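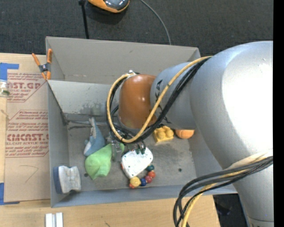

Toys in the gray cardboard bin, on the table.

Cardboard toy bin, dusty floor, everything mixed. How do I clean and sort this without wrecking the box?

Posted by tutar_basement on 2025-09-02

Quick one, typing this on a break. We have a toy bin at our parent co-op (Tutar, small place, 2 rooms) and it's gotten bad. It's a gray cardboard box, open top, sides slant in, one flap folded down inside so it makes a little shelf. Lives on a wood table. I clipped the rim with an orange and black spring clamp.

Problem is the dust. The floor of the bin is just dusty, all over, and the toys sit in it. Right now there's a green plush, bright green, a pale blue stuffed one kind of jammed behind it against the flap, a yellow building block, a ring of colored beads, a small orange thing shaped like a fruit, a white roundish toy with specks on it. Other bits too. Soft and hard all in together.

So:

Can I wet wipe the cardboard or does that kill it? I tried a damp sponge on a different box in January and the bottom went soft and bowed, had to toss it.

Do the plush have to come out for good? Parents like one bin. One bin is easy. I like one bin too but the green one picks up every crumb.

The beads. They're on a loop, yellow red blue green. Is it ok to wash beads like that, not knowing what the string is? I don't want it to snap and then there's beads everywhere with the little ones around.

And is there a trick for the flap, stuff gets stuck under it and behind it and I'm fishing around with my fingers.

Budget is basically nothing. I could get maybe 100 dollars out of the snack fund if somebody tells me plastic is the only way but I'd rather not, we have like 5 more of these boxes folded flat in the closet and they're free.

Also have a flat sheet of cardboard standing next to the bin, red printing on it, blue tape on one side. Was going to cut it up for dividers. Good idea or waste of time?

Thanks, sorry for the mess of a post

kanenmom2
Answered same day

Don't wet it. Dry only. I did the damp thing too, same result, soggy bottom.

What works for me, in this order:

Everything out onto an old sheet. Not the floor or you'll be cleaning that next.

Tip the box over a trash can and smack the bottom. Most of the dust goes right there. Then vacuum with the soft brush end, low suction if you have it. Get into the fold where the flap meets the side, thats where the grit sits. Crevice tool for that.

If there's a sticky spot, barely damp cloth, one pass, then leave it open with a fan on it till it's dry all the way. Don't put toys back in a damp box. Mildew smell, never comes out.

Then line it. This is the part that fixed it for us. Piece of shelf liner or even a cut up vinyl tablecloth, cut an inch bigger than the floor so it curls up the sides a bit. Don't glue it. You lift it out by the corners, shake it outside, wipe it, drop it back. Takes two minutes and the cardboard never gets touched.

Hard toys: warm water, drop of dish soap, soft toothbrush. Block with studs, go around each stud, gunk lives in there. Rinse, dry on a towel studs down so the water drains out. If it's hollow underneath shake it a few times.

Plush: read the tag. If it says machine, pillowcase with a knot in it, cold, gentle, air dry. Takes longer than you think, the middle stays damp, squeeze it hard before you decide it's done. No tag = hand wash a hidden patch first and see if the color runs. Bright green I would deffinitely test.

Beads I would not soak. Wipe them with a damp cloth, roll the loop through your fingers, dry it right away. Wood beads hate soaking and so does cotton string. And give it a good tug before it goes back. If you see any fraying or a gap opening up at the knot, it goes up on a high shelf until it's restrung, or out. Same if any of the under 3s are in the room, I just wouldn't leave beads in a bin they can reach. That part I'm not relaxed about.

ross_shed
Answered same day

just get a plastic tub. cardboard is for shipping

my wife's daycare went thru this, 300 arguments about boxes, bought tubs, done. hose them out in the yard

clamp should go too imo. strong spring, little fingers

berum_attic
Answered the next day

Tubs are fine but she said the boxes are free and she has spares, so. Answering what was asked.

Run a toy library out of the Berum hall, a lot of our bins are cardboard. They last ok if you treat them like they're going to be replaced. When the bottom goes, swap it, move the liner over. No big thing.

Dividers from the flat sheet: yes, worth ten minutes. But check it first, if it's thin it'll just lean over. Peel the tape off before you cut or the blade skates on it. With slanted walls a straight rectangle won't fit, it'll be tight at one end and gappy at the other. Cut a paper template, fold it into the bin, trim till it sits, then trace. I skipped the template on my first one and wasted a whole sheet.

Put the printed side wherever. Kids don't care. Ours still has half a shipping adress on it.

One divider, not more. Soft one side, hard the other. Every time I made lots of compartments it was all back in one heap by lunch. Two sides they can manage, even the small ones sort of get it, squishy here, clunky there. If parents want one bin it's still one bin.

The flap. Two ways to go:

1. Cut it off. Score along the fold with a box knife, few light passes, lifts right off. More floor space, nothing hides behind it. Rim edge gets weaker on that side so run packing tape over it, folded half in half out.

2. Keep it and tape it down flat to the wall, all the way along, no gap. If it has to stay as a shelf then tape the underside closed with another strip of cardboard so it's a solid step and nothing slides in.

I do 1 mostly. Did 2 on a box where the wall was floppy and the flap was holding it up. Push on your wall and see.

If the clamp is only there to stop the rim flopping, tape does that. Agree with the other poster on fingers. We had a similar one and a kid got it open once and yelled. Small kid, big spring.

Dust coming back: where's the table? Ours was under a heating vent, moved it to the other wall and it was way better. Also a lid at night. Doesn't have to be a real lid, a flattened box laid on top is plenty.

Disagree a bit on plush staying in. With the liner and the divider it's ok if you wash them every couple weeks. Without, they turn into dusters, that's all a plush in a dusty box is. If you can only be bothered with one thing, pull the soft ones into a pillowcase on a hook and leave the rest alone.

Small loose stuff, the bits you didn't list, I put in a lidded container next to the bin. Something with a screw top. Toilet roll test for size if you've got toddlers, if it drops through the tube it doesn't go in the open bin.

tutar_basement
Comment on the answer above

ok this is great. no vent but it IS right by the door so maybe that. pushed on the wall, it's kind of floppy on the flap side, going with 2. clamp comes off once the tape's on. getting vinyl tonight, beads going up on the shelf till I've looked at the string

kanenmom2
Comment

Cut the vinyl with the box upside down on top of it, trace around, then add your inch. slanted sides so if the floor's smaller than the top trace the bottom not the opening. ask me how I know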